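Moved to loose leaf tea in April after years of bags. Writing down what I learned in case it saves anyone some money. Thread.

I drink three or four cups a day, mostly black, mostly before noon. Bags were costing me more than I thought. I added up the receipts from last year and got $300, and that's without the boxes I bought at the gas station.

Loose leaf from Begay comes in a plain one-pound pouch. A pound makes a lot of tea. I'm still on the first one.

Buy a scale before you buy anything else. A teaspoon of a big twisty leaf and a teaspoon of a small broken leaf are not the same amount of tea. I wasted two weeks thinking I had bought bad tea.

My setup: 13 grams for a big pot, water just off the boil, four minutes. Kenji Halvorsen told me to go to five. I tried five. Too bitter for me, fine with milk.

Pots. I went through three. The glass one lost heat too fast. The second one dripped down the front every single pour and I gave it away. What I want now is dark, plain, and short in the spout, because long spouts clog with leaf and are a pain to clean.
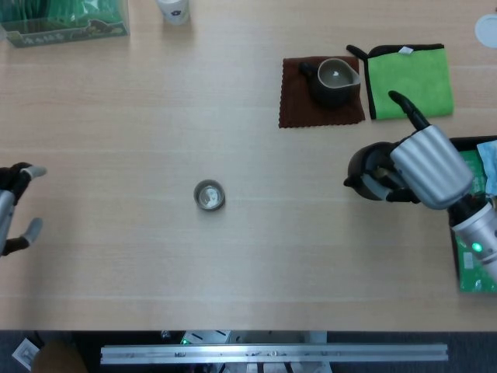

Dark teapot, short spout. Green microfiber cloth nearby.

Cleaning: hot water and a cloth. No dish soap inside the pot. Baking soda once a month if the stain bothers you. It doesn't bother me.

Storage: a tin with a tight lid, in a cupboard, away from the stove. I kept mine next to the coffee for a week and the tea tasted like coffee.

Water matters more than I expected. Ours in Usthorpe is hard and leaves a film on top of the cup. A cheap filter pitcher fixed most of it.

Nadhirah Jugah asked about green tea. Cooler water, two minutes, less leaf. I don't drink enough of it to say more than that.

Flavored stuff: I bought a Tolusero sampler with 66 little packets. I liked four of them. Wouldn't get it again. Anyone want the hibiscus ones?

Next on my list is cold brew in the fridge overnight. Will add to this when I've tried it.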